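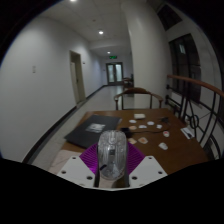

How many examples does a robot need to learn one simple task? Fewer than most teams collect, if the examples differ enough.

At Resness we gathered 3,000 in February, nearly all by the same 2 people. I would trade them for 122 from 20 people. Hands have habits, and the model copies them.
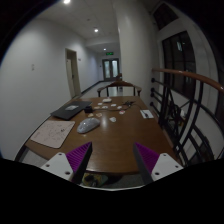

Nadja Kuster disagrees. She says volume evens things out. I think it only does that when the people change too, and ours didn't.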